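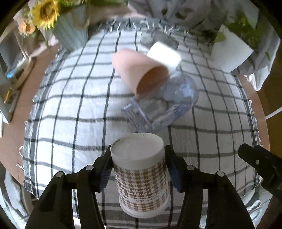 May 23, 2018. Textile log, Gamville workroom. Second look at the cloth finish Abílio Carrilho brought back from Seixas in April, this time on the round table and in normal use. The cloth is the white one with the thin dark gray check and the knotted fringe, and the fringe is my main concern. It lies well enough over the wood, though a strip of bare table stays uncovered at the left and a narrower one at the right. Loose white threads have come out at the lower left. The fringe itself still holds its knots at the far end. Paper cups, the houndstooth ones, are fine for the spill test, no need to bring out glass.

Wash record: 5 cycles at 40 degrees, line dried, ironed from the back. Length before washing 17 mm over the cut size on the order sheet, nearly all of it gone after the second cycle. No further change after the third. Width not measured before the first wash, my omission.

Spill test: 55 ml cold tea, then the same amount of black coffee on a separate spot, both left for 5 minutes and blotted. Tea came out with plain water. Coffee left a faint ring that needed the Vudo soap and a second rinse. Ring not visible on the darker border stripes, so test on the white ground only from now on.

Lourenço Falcão thinks the thread loss starts at the corner where the hem is turned twice. I would check the stitch length first. The Workarik sample has the same hem and did not shed, but it was sewn with the heavier thread.

To do: trim the loose threads and weigh them. Resew that corner with the heavier thread. Measure width before the next wash. Ask Abílio if Seixas can supply the same check without fringe.

Iron plate needs cleaning again.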